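4. Getting the planner to share a table

I'll start with the part of Rerkow I rewrote most often, the arbiter that decides which arm gets to move. Each arm has its own planner, and each planner is happy to act as if the other one weren't there. My first arbiter just locked the whole middle of the table whenever one gripper entered it. Safe, sure, but painfully slow!
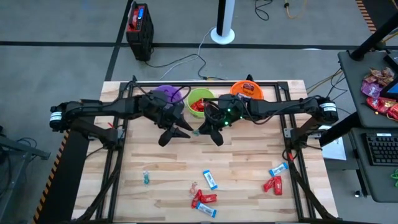 So I split the lock into small cells and let each arm reserve only what its next motion sweeps through. Danai Kourkoulas wrote the sweep code (in April, over one very long weekend) and it has barely changed. A reservation expires after 2 seconds, and if the arm is still in there the planner has to ask again.
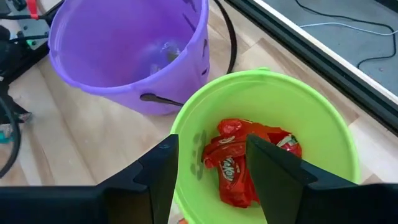
Reading time for this section: 2 min

Perception was messier. We sort by class, and the class comes from a wrist view just before the fingers close, which means shiny film, glare and half a logo. I trained on 100 labeled grasps per class and hoped for the best. 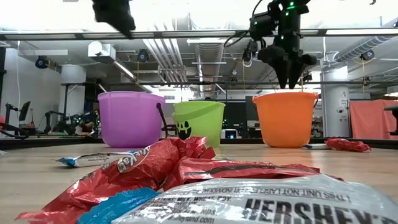
The fixed view feeds the same tracker, and I was pretty sure it would be the easy one. It mostly is, until something sits close to the lens. A Hershey's wrapper right up front looks huge next to the Kit Kat one behind it, so box size tells you very little, and I ended up projecting every detection onto the table plane before matching. Vlastimil Urban still thinks I should've done that on day one (he's right).

With the projection in place, 91 percent of tracks kept their identity through a full sort. Most of the rest got lost at the bucket rim, where the tracker hands over to the wrist view.
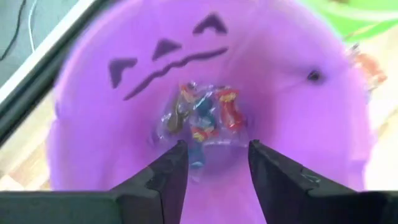

Figure 4. Wrist view into the purple bucket, gripper fingers above a small cluster of wrapped candies.

For that handover I now keep the old track alive until the wrist detector agrees on a class, and the Drorkar logger saves both guesses so I can argue with them later.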